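Sorting the small-items tray

Posted 19/10/2021 in Workroom, Storage
Filed by Teodor Kurek

The flat tray has been on my list since February. It is the place where small things end up when they have no drawer, and it had reached the state where finding anything meant moving everything else first. I set aside one evening for it and kept notes, mostly so that I don't have to work out the same dimensions again next year.

Starting point

The tray is bent sheet metal, gray, shallow, with sloped sides and a flat floor. The slope matters more than I expected when I got it. Anything with a square base loses a strip along each edge, so the usable floor is smaller than the outside measurement suggests. Dividers with vertical ends leave a triangular gap at the wall, and thin items slide into it. I have recovered two pencils and a ruler from that gap over the years.

I had tried dividers once before, a set of Zamik plastic strips cut to length with a knife. They held for a few weeks and then walked toward the front every time the tray was pulled out. They are now in the box of things that might be useful.

What counts as a small item

My rule is that an item goes in the tray if it is used at the bench at least once a week and is no longer than 122 mm. Longer things go on the rail. Things used less often go in the Flistine cabinet, which has 33 labeled drawers and space for nearly everything I own that is smaller than a fist. The rule has one exception, the tape dispenser, which is used daily and has to stand somewhere.

Hinata Hosoda, who shares the bench with me, would set the limit lower and put everything else on the wall. We have discussed this. Her side of the bench is tidier than mine, but she also owns fewer tools.

Laying things out

I no longer sort by category. Sorting by category puts all the tape together, all the clips together and so on, and then every job requires reaching into four places. I now put the things down on the bare floor of the tray with space between them, look at which ones block each other, and move those. The dispenser goes on the left, lengthwise front to back, so that the long side takes up depth and leaves the width free. Turned the other way it used most of the front edge and I kept catching my sleeve on it.

Seven items on the floor is a comfortable number for this tray. At nine or ten they start to touch, and once they touch they get stacked.
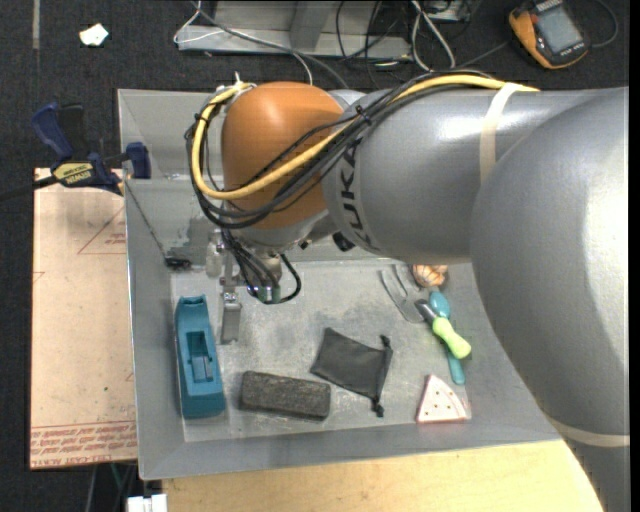 Cleaning the floor

The metal picks up dust and gray smudges, and the back wall has stains that have been there a long time. I did the following, in this order:

1. Everything out, onto a towel.
2. Dry brush first. Wiping dust with a wet cloth only moves it into the corners.
3. Warm water with a little dish soap, floor and slopes.
4. A second cloth with clean water.
5. Dry with a paper towel, including the bends, and leave it for an hour.

The stains on the back wall got lighter and then stopped getting lighter. I tried 1000 grit paper on a patch the size of a stamp. It removed the stain and left a bright spot that looks worse than the stain did, so I stopped there.

Liners

I looked at three options. Cork is pleasant but holds dust. Felt is quiet but catches on anything with a burr. The Clenberg rubber mat is the one I would choose, except that the narrow roll is too small for the floor and the wide one has to be trimmed on two sides – and the offcuts are too narrow for any other drawer I have. For now the floor stays bare. Things slide a little when the tray is moved, but it is easy to wipe and I can see at once if a screw has been left behind.

The Kaczmarczyk shelf

Someone asked in the comments on the previous post whether the Kaczmarczyk shelf is still holding. It is. I replaced the front pair of brackets and moved the whole thing up by 101 mm so that the tape refills fit upright underneath. The old holes are filled but not painted.

Still to do: a label for the front edge of the tray, a decision on the mat, and the second tray, which I have not opened yet.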